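5. Running the Demonstration on an Open Day

Read this section before the doors open. It is for the person who stands at the visitor screen. For the installation of the Umano software, see section 2.

5.1 Before the visitors come

1. Start the Dredel computer at least 40 minutes before the first group. The loading of the simulation is slow after a restart.
2. Log in with the visitor account. Do not use the Hajdu account, it has the right to delete the saved layouts.
3. Open the menu Layouts and choose number 956.
4. Set the speed to 10. This is slower than normal work, but visitors can follow it better.

NOTE: If the list of layouts is empty, the network drive is not connected. Call Peninah Kinyua in the Brasine room, she has the password.

5.2 During the demonstration

CAUTION: Only one visitor at a time may use the hand controller. Two persons pulling the cable have already broken one connector in January.

1. Show the group the emergency stop button on the screen and explain that it stops only the simulated arm.
2. Select the view from above. With the mouse wheel, zoom until the arm and the things to pick up are all easy to see.
3. Press Home and wait for the green message.
4. Choose the orange block as target. The other items, such as the spatula and the wooden board, stay on the table as obstacles.
5. Press Approach. Let the group look at the gripper above the block before you continue.

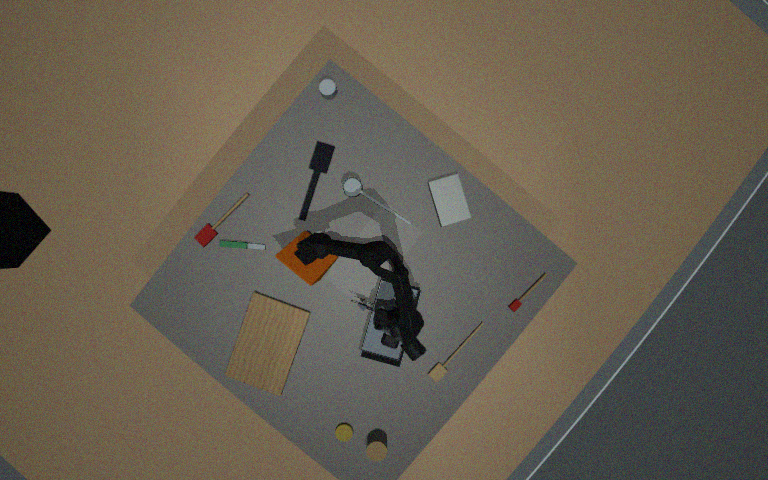

6. Press Close, then Lift. When the visitor wants to try again, press Reset Layout and begin from step 3.

5.3 After the last group

1. Save the session record. The folder keeps 300 records, after this the oldest is written over.
2. Put the hand controller back in its case, with the cable not bent.
3. Log out and switch off the screen. The computer stays on for the night backup.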